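我这个小站写宏观经济数据写了几年，后台收到的问题翻来覆去就那么些，干脆攒成一页，以后有人再问我就把链接甩过去（偷懒是真的偷懒）。主要讲通货膨胀和消费者价格指数，也就是大家嘴里的CPI。

最后更新：2023/10/03

## 关于物价本身

### 为什么公布的通胀率跟我买菜的感觉对不上？

这个问题排第一，收到的次数多到我都能背了。CPI算的是一个“平均家庭”的篮子，里面有房租、交通、医疗、通信、教育，还有你可能一年都碰不上一回的东西。你每周去菜场，鸡蛋涨了你马上知道，手机套餐便宜了你多半没感觉。买得越勤的东西，在脑子里的分量越重，统计局可不是按这个来加权的。

我自己记过一阵账，8月份我家的“私人通胀”比公布的数字高，原因特别没出息：那个月我外卖点得太多了。

### 同比和环比到底看哪个？

看你想知道什么。同比是跟去年同一个月比，季节的影响大致抵掉了，适合看大方向。环比是跟上个月比，反应快，可是过年前后、夏天蔬菜上市的时候会跳得很厉害。

我的习惯是先扫一眼同比，再去看最近几个月的环比是不是往同一边走。单独一个月的环比，我基本不写文章，写了也是给自己挖坑。

### 通胀率下降了，怎么东西没变便宜？

通胀率下降，说的是涨得慢了，价格还在往上走。打个比方，一碗面去年涨了6%，今年涨了3%，通胀率砍了一半，面还是比去年贵。要等通胀率变成负数，整体价格才算往下掉，那叫通缩，真来了大家也未必高兴。

### 核心通胀是什么？为什么要把吃的和能源去掉？

总有读者气呼呼地问我：人不用吃饭、不用加油吗？用的，当然用！核心通胀剔掉食品和能源，是因为这两样容易被天气、油价带着跑，一个月高一个月低，看不清底下的趋势。它是给分析用的一把尺子，拿来衡量生活成本就不合适了。你想知道日子过得紧不紧，看总的CPI。

（各国剔除的口径有差别，有的连烟酒也去掉。跨国比较之前，先把脚注读一遍，我在这上面丢过人。）

## 关于数据怎么来的

### 篮子里的东西是谁定的，会换吗？

由统计部门根据住户消费支出调查来定，隔一段时间要调整。以前篮子里有胶卷、录像带，后来慢慢退出去了，换成流媒体、智能手机这些。权重也会改，比如大家花在房子上的钱多了，居住这一项就会往上提。

调整的时候新旧数据要接起来，这一步叫链接，做得不细的话图上会有个奇怪的台阶。你要是在别人的图里看到某年一月突然一跳，先别激动，很可能是换基期了。
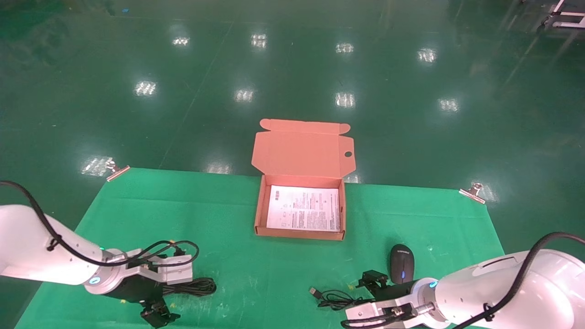 ### 质量变好了，价格也涨了，这算通胀吗？

好问题，也是最容易吵起来的问题。同一个价位的电脑，今年的比去年的快，统计上会认为你花同样的钱买到了更多，所以会做一个质量调整，把这部分从涨价里扣掉。道理我懂，可是读者说得也对：商店里又没有旧款卖给我，我掏出去的钱就是那么多。

两边我都同情。我的看法是，电子产品的调整方法还算成熟，服务的质量就难量得多，理发师手艺进步了多少，你让谁来打分呢？

### 缩水式涨价，统计得到吗？

薯片袋子一样大，里面少了一截，价钱没动，这种大家都恨。只要采价的时候记录了克重，按单位重量折算，就能抓到。比较难抓的是用料变差、客服变慢、酒店不再每天打扫这一类，它们往往就从指缝里溜走了。

### 为什么有的数据发布之后还会改？

CPI的原始数一般很少动，季节调整后的序列会回头修订，GDP就更不用说了，初值之后还有修正值。我引用的时候会注明是哪一版。你发现我旧文章里的数字跟现在官网上的不同，多半是这个缘故，当然也有可能是我抄错了，欢迎来信骂我。

## 关于钱和利率

### 央行加息为什么能压通胀？

借钱变贵，企业少扩张一点，家庭少贷一点款，总需求凉下来，卖东西的人就不那么敢涨价。问题是它慢，传导要很久，中间还隔着银行、房贷合同、大家的预期。要是涨价的根子在供应那头，比如港口堵了、粮食歉收，加息帮得上的忙就有限。

### 实际利率怎么算？

最省事的算法：名义利率减去通胀率。存款利率2%，通胀3%，实际利率就是负的1%，你的钱在账户里数字变大，买到的东西变少。严格的公式要用除法，数字小的时候差别不大，日常聊天用减法够了。

### 那我是不是应该赶紧把存款花掉？

别！我不给理财建议，这句话每页都写，这页也不例外。应急的钱放在随时取得出来的地方，它的用处是让你睡得着觉，利息是顺带的。

### 工资涨了，怎么知道是不是真的涨了？

用工资涨幅减去同期的通胀率，看剩多少。注意时间要对齐，拿年初谈好的涨薪去比年底的通胀，容易算出一个让人白高兴或者白生气的结果。还有，平均工资会被高收入的人拉上去，能找到中位数就用中位数。

## 关于这个站

### 你常提的Treltico和Ekdale是什么？

Treltico是我做图用的小工具，画时间序列很顺手，导出中文字体偶尔会变成小方块，我忍了。Ekdale是一份讲物价的电子通讯，我订了好久，写得比我严谨，更新也比我勤快（惭愧）。两家都没给过我钱。

### Uçar那个系列还写吗？

写的！没看过的朋友：那是我拿一家叫Uçar的小面包房当线索，讲面粉、电费、房租怎么一层层传到面包价格上的连载。已经发了两篇，第三篇卡在电费那部分，账单的计价方式比我想的复杂，我还在一行一行地对。

### Zaltport的港口数据能不能分享？

整理好的表格可以，发邮件告诉我你要哪几个月。原始文件我没有转发的权利，只能请你自己去申请。表里空着的格子就是当时没有报数，我没有拿插值去填，你自己用的时候也请留意一下。

### 可以转载吗？

可以，注明出处，图表不要裁掉底下的来源说明。要改标题请先跟我讲一声，上次有人把我一篇讲蔬菜季节性的小文改成了“物价即将失控”，我收了一个礼拜的邮件。

### 我的问题这里没有，怎么办？

写信给我，标题里带上“提问”两个字，我会先看。问得多的会加进这一页，问得特别刁钻的我可能单独写一篇，回得慢请多包涵。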